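Chapter 4
Choosing Where to Trade

Before a wholesaler orders a single roll of carpet or signs for a single delivery truck, somebody has to decide where the doors will be. It's a decision that sounds simple enough over a cup of tea, and yet it colours nearly everything we'll talk about in the chapters to come, from the rent you pay to the neighbours your customers park beside.

Let me begin with Soo-ah Pyo, who ran Windero, a small importer of rugs and cushions, from a rented shed 70 kilometres out of the city. The rent was wonderful! Her buyers, though (mostly decorators with two or three jobs on the go), had to give up half a day to visit her, and on a wet Monday hardly any of them did. When a showroom of 517 square metres came up near the tram line, she spent roughly 10 weeks going back and forth over it with her business partner, Nikola Janevski, who rather liked the shed.
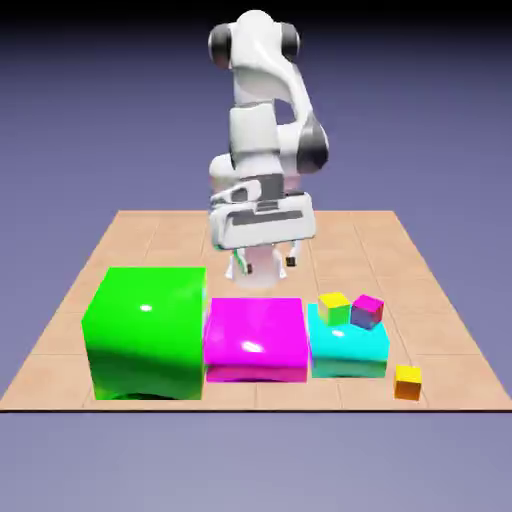 What they were weighing, although neither of them would have put it this way, was the cost of space against the cost of their customers' time. We'll come back to the pair of them in Section 4.2, when we work through their lease, and you may like to jot down now which way you'd have gone and why.

In this chapter you will learn to:
compare sites by total cost
read the main terms of a commercial lease
judge how far a trade customer will travel

4.1 Who is coming through the door?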